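Seen another "one tray changes your life" post about bedside clutter. I've tried it since June and I have doubts.

The theory, as sold by Keegan Sawatzky in his newsletter: put a shallow tray where you dump things, and the dumping becomes storage. Does it? Or does it become dumping with walls?

My tray is a dark Brikov one with a white inner rim. Its first job was hair clips. Then a book moved in, then a watch strap, then little plastic bags I couldn't bring myself to bin.

I tip it all out on the bed once a month and start again. The claw clips are the worst of it. They don't stack, they don't lie flat and they hook on to everything.
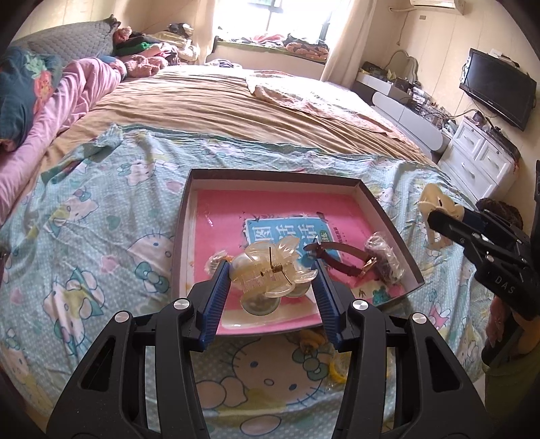
How often should you clear out a catch-all tray?

Once a month is plenty if you only keep daily things in it. Any longer and you stop seeing what's at the bottom.

Hair ties are a separate problem. They never stay in. I've given up and keep mine on a hook by the mirror, or that's the plan.

Sawatzky's post has 3,712 likes. I'd like to see 58 of those trays six months on, with no warning given.

Abimbola Uzor replied that I need dividers. Dividers for what? A claw clip fits no divider ever made. I looked at the Grakitz set and the slots would suit pencils.

Small bags: if you can't say what's in one without opening it, open it. Most of mine held spare bits for things I no longer own.

I'm keeping the tray, for now. The book is going back on the shelf tonight.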